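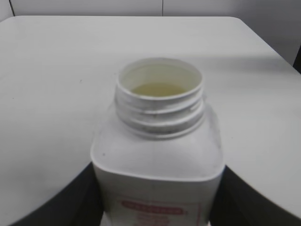
Open bottle between the fingers, pale liquid at the bottom.

Posted June 2, 2019, by benchrat_mo

Seven weeks in with the arm at our place, and I promised a few of you an update, so get comfortable, it's a long one.

For anyone who missed my first thread: we're the intake lab at Clavetell. Sample bottles come in, they get uncapped, a little gets drawn off, they get capped again and they go on a rack. I have done that by hand for most of my working life. On a busy shift that was 400 bottles, and if you've never unscrewed 400 caps in gloves, hold your thumb joint right now and be grateful.

The arm does the picking up and holding now. It grips the bottle down on the body, below the shoulder, and there's a small camera down by the hand so you can look straight into the neck from the screen. I LOVE that view. I used to tip every bottle toward the light to see how much was left in it, and with the white plastic ones you can't see a thing from the side. Now I look at the screen and there it is, a little yellowish puddle at the bottom, and I know that one goes in the low pile before anybody touches it with a pipette.

So what changed for us people? My hands don't hurt at night. That's the big one. Second, I talk to my coworkers more, which I did not see coming. When you're uncapping you've got your head down. Now two of us stand at the screen and argue about whether a rim is clean enough. Third, we had to learn a bunch of new stuff fast and the first couple of weeks were rough. I'm not going to pretend otherwise.

Happy to answer anything. I'm an intake tech, not an engineer, so go easy on me with the code questions.

---

gasket_lou

Good write-up. I'm going to be the grump though. Seven weeks is the honeymoon. We got ours at a bottling line and everybody was thrilled right up until the schedule came out and there was one less person on the late shift. Did anyone at your place put anything in writing about headcount?

---

benchrat_mo

Fair question. Yes and no. We got a memo that says no positions are cut this year. It doesn't say anything about next year. One person on my team left on her own for a different job and so far they haven't filled it, and I'm watching that like a hawk.

---

gasket_lou

That's how it went for us. No layoffs, they just never hired again. I'm not against the machines, I run one. I'm saying keep the memo.

---

pipettequeen

Oh this is great, thank you for posting! We're supposed to get an arm before the end of the year and half my crew is dreading it. Can I ask about smudges? Our bottles come in with grime on the threads all the time and I've always wiped them by feel without even thinking about it. Does the thing notice?

---

benchrat_mo

It doesn't notice, we do. Look at the lower threads on the one I posted, there's a grayish smudge on there, and you can catch it because the camera is so close. By hand I'd have wiped it automatically like you do. So our rule now is that whoever is on the screen calls it, and the bottle gets set aside for a wipe. Slower per bottle, sure. But I bet I missed plenty when I was on my three hundredth of the day and thinking about lunch.

---

tarnish

Have to disagree with some of this. I've done this work a long time too and I don't think looking at a screen beats having the bottle in your hand. You feel a stripped thread. You feel when a bottle has gone soft. A camera can't give you that, and the new people who only ever learn the screen won't know what they're missing. We had a new hire who couldn't tell me why a cap was cross-threaded, she'd never put one on herself.

---

benchrat_mo

I agree with you more than you'd think! That was my loudest complaint at our monthly meeting. We settled on everybody doing one hand rack per shift, rotating. Partly so we don't lose the feel, and partly for the day the arm goes down. It went down in week two for most of an afternoon and we had 194 bottles sitting there. The folks who'd been grumbling about hand racks got very quiet.

---

tarnish

OK, one hand rack a shift is decent. More than we have. I'll take that one to my lead.

---

Dundis_nightcrew

Night shift here (Dundis, the packing side, no labs). Does the arm read the labels for you or is that still a person? Ours was sold to us as reading everything and it reads maybe the top line on a good night.

---

benchrat_mo

Still a person, with a scanner gun, before the bottle ever gets to the arm. You can see why in the picture, the label is just red and white blur from up there. The camera is aimed at the neck and that's the part that comes out sharp. Somebody upstairs wanted to try reading labels from that view and we laughed, kindly I hope. Scan first, then arm. It's one extra beep and I sleep better.

---

Dundis_nightcrew

Wish we'd been asked. We got ours bolted down and a half hour of training on the same day.

---

benchrat_mo

Ugh, I'm sorry. That part we did get right, and I'd push for it if anybody reading this is about to get one. Two of us from the floor sat in from the start. We moved the table, we changed where the racks sit, we got the reject bin put on the side where a person can reach it without leaning across. All stuff you only know if you've stood there for eight hours.

---

pipettequeen

Writing that down. What did you use for training? Anything we could borrow?

---

benchrat_mo

We have a little binder we call Tindedum (long story, it started as a typo on the cover and it stuck). Nothing fancy. What's in it:

How to stop it. Page one, big letters.
How to take a bottle out of the fingers by hand without squeezing it and wearing the contents.
What a low bottle looks like on the screen, with pictures.
What a dirty rim looks like, same.
Who to call, and what to do while you wait.

I can't share the whole thing but I'll ask if I can post the page headings and the way we laid out the pictures.

---

coldroom_jen

Numbers person checking in, sorry. Are you faster overall or not? My boss is going to ask and "my thumbs feel better" won't get me a purchase order.

---

benchrat_mo

Ha, fair. Total through the arm so far is 3423. On a busy day by hand we still beat it, easily. Where it wins is the slow steady part and the end of the shift, when people drag and it doesn't. I'd also tell your boss to look at sick days for wrists and hands. I don't have that figure for us yet and I'm not going to make one up for you.

---

coldroom_jen

That's useful even so. We had three people in braces last winter. That might be my whole argument right there.

---

gasket_lou

Put the braces first and the speed last. They'll hear speed and start counting chairs.

---

abdelhamid_site2

We're at the Abdel Hamid site and we do mostly clear bottles, so the level was never hard to see. For us the arm hasn't changed the looking at all, only the lifting. I did like it more once they slowed it down. At full speed the older guys wouldn't stand near it, fence or no fence. We asked for slow, we got slow, and now people eat their sandwiches ten feet away from it.

---

benchrat_mo

Slow was a big deal here too! Ours started out way too quick and everybody flinched. It's set slower now and you can follow what it's doing, and I think that's half of why people came around.

---

tarnish

One more gripe and then I'll leave you alone. What about open bottles sitting in the fingers? I don't like an uncapped bottle standing around while two people debate a rim.

---

benchrat_mo

No, that's a good gripe and I don't have a great answer. We try to keep it short. If we can't agree quickly it goes in the wipe pile with a cap on and we argue about it afterward. I'd like a timer on the screen, and I've put in the request. I'll report back when I hear something.

---

pipettequeen

Please do, and post those binder headings if they let you. I'm showing this thread to my crew at the start of shift tomorrow.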